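## Setting up a matched gift in Bisard

I'm assuming you've already got your login and can see the Gifts tab. If you can't, go back to the accounts section and sort that first, as everything below needs it.

A matched gift is when a donor's employer agrees to top up whatever the donor gives to the college. We used to keep these on a spreadsheet and I lost a whole August to untangling it, so please do use the form!

1. Open **Gifts** and click **New pledge**.
2. Type the donor's surname and pick them from the list. Check the address before you click, we've got three people called Phillips and two of them gave to the same library fund.
3. Put the donor's own amount in the first box. Just the number, no pound sign and no comma, so 1000 and never 1,000. The comma makes it save as 1 and you won't get a warning.
4. Tick **Employer match**. A second row opens up underneath.
5. Choose the employer. If it's a new one you'll have to add it under **Organisations** and then start the pledge again (I know, I've asked them to fix it).
6. Enter the match as a percentage. Furnberg match at 80, so on a gift of 1000 the second row should fill itself in as 800.

**Note:** don't type the matched amount by hand, even if you're certain of it. Bisard treats a typed figure as a separate gift and the donor ends up with two thank-you letters.
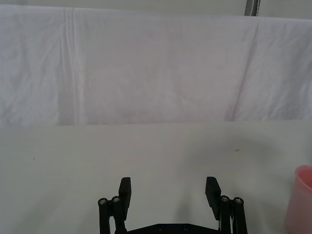 7. Pick the fund code. Most business school gifts go to 494, the Wolden scholarship fund, but read the donor's letter all the way through first. People do like to put the important bit in the last paragraph.
8. Set the payment schedule. For a one-off, leave it on **Single**. For anything spread over years, choose **Instalments** and put the number of years in, then check the dates it suggests against the letter.
9. Click **Save as draft**. Don't click **Confirm** yet.

**Caution:** Confirm sends the receipt straight away and you can't call it back. I leave mine in draft overnight and look again with a fresh cup of tea.

10. When you're happy, open the draft, click **Confirm**, and save the receipt to the donor's folder.

If the match row stays blank after step 6, the employer's agreement has probably run out. Look under **Organisations > Agreements** for the end date. Trilok Chaudhary can renew it for you, but he'll want the signed form attached to the email, and a scan is fine.

Changes to this section: steps 7 and 8 swapped over, 08/01/2026.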